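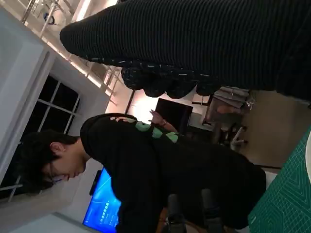 Flirkorus wrist camera kit: evaluation before purchase
Forum: Equipment and Procurement > Automation
5 replies

Plillmont_Workshop
Posted February 27, 2026
Our department is considering the Flirkorus kit, which comprises a two-finger gripper, a wrist camera and the recording software, supplied under a 24-month service agreement. The quotation received is 878 per arm, excluding delivery. We would be grateful for the views of members who have used the kit in a shared workroom where staff are present during recording. The supplier's brochure shows only a bare bench, and our own conditions are very different.

sezer_labs
We have operated two of these kits since last spring. The gripper is sound and the fingers are simple to replace. The camera is adequate at bench distance. It is less satisfactory when the arm is raised, as it then takes in whatever is beyond the bench: colleagues, windows, screens. A bright light behind the subject will also affect the exposure, and the software offers no manual control of this in the basic licence.

Flovevside_Tech
I must disagree on the last point. Manual exposure is available in the basic licence from the second release onwards, under the camera profile menu. It has to be set again after each restart, and the manual does not say so.

sezer_labs
Thank you for the correction. Our units are still on the first release. The supplier asked for a fee to update them, and we declined.

gridmat_user
May I raise the matter of staff appearing in recordings? Our site requires written consent from any person whose face or clothing could identify them. The kit has no masking function. Out of one batch of 60 recordings we withdrew a considerable number on these grounds alone. In my opinion this should weigh more heavily than the price.

Flovevside_Tech
Consent is a matter for the site and should not be held against the product. A screen behind the bench and a marked floor area resolved it for us at very little cost. I would, however, advise against mounting the arm where people pass close to it. The cable leaves the wrist on the outer side and can catch on loose clothing.

Plillmont_Workshop
These replies are most helpful. We shall ask the supplier to confirm in writing which release is to be delivered, and whether updates are covered by the service agreement. The consent procedure will be referred to our own office before any order is placed. A trial unit is expected in March, and I will report on the exposure setting and the cable position once it has been installed.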